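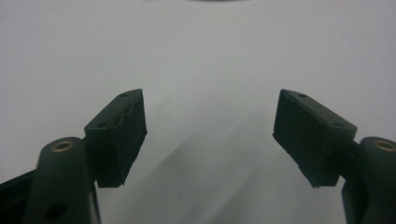 Matte white, going gray toward the shadow side.

Home | Kitchen | Workshop | Laundry | Floors

Keeping a matte white worktop white
7 min read

I love a white work surface. Small screws show up on it, thread shows up on it, and you can see exactly where the glue went. I put one in my sewing-and-fixing room in May and have been telling everyone to get one ever since. They do need a bit more looking after than wood, and matte is a different animal from gloss, so these are the habits that have stuck with me.

Everyday wiping

Warm water, one small drop of dish soap, a white cotton cloth. Make sure it's 100 percent cotton and definitely make sure it's white! I used a new red cloth once and spent the evening getting pink out of a corner. Wipe in long straight passes from the back to the front, rinse the cloth, go over it again with plain water, then dry it with a second cloth. Most of the "stains" people write to me about are soap film that never got rinsed off. It grabs dust and turns gray.

Check it from the side

Crouch down so your eye is nearly level with the top and look toward the window. Smears you'd never catch from above jump right out. I do mine at 4 in the afternoon when the light comes in low, and a lamp set at one end does the same job in winter.

Pencil, pen and marker

Pencil comes off with a plain white eraser (brush the crumbs away, don't rub them in). For ballpoint, dab on a little rubbing alcohol with a cotton swab, wait a few seconds, blot. Try it first on a spot nobody looks at, as some painted tops will soften. Permanent marker takes the same treatment and more patience. Mine took four rounds and I was thrilled when the last of it went.

Go easy on the melamine sponge

They're wonderful on sneakers. On a matte top they're a very fine sandpaper, and if you keep scrubbing in one place you'll end up with a shiny patch that shows forever. If you must, wet it well and use hardly any pressure.

Glue drips

Let white glue set until it's rubbery, then lift it with an old plastic card held nearly flat. Wiping it while it's runny just spreads it around. Hot glue pops off beautifully if you lay an ice cube in a sandwich bag on it for a minute.

Tiny nicks in a painted top

Fill, let it dry overnight, and sand with 280 grit wrapped around a cork block. Wipe off the dust and touch up with a small foam roller. A brush leaves lines that catch the light. My top is from Kudance and I saved a jam jar of the paint I used on it, with the color name taped to the lid. So glad I did.

Yellowing

Usually it's sun or old cooking grease. Grease will come off with a paste of baking soda and water, left on for ten minutes and wiped away gently. Sun yellowing won't, so move things around now and then, or the outline of your toolbox will be there for good.

A mat for the messy jobs

Oil, dye, shoe polish: put something down first. A roll of brown paper is plenty.

Next up: getting candle wax out of a tablecloth

Contact | Copyright Butside Home Tips | Back to top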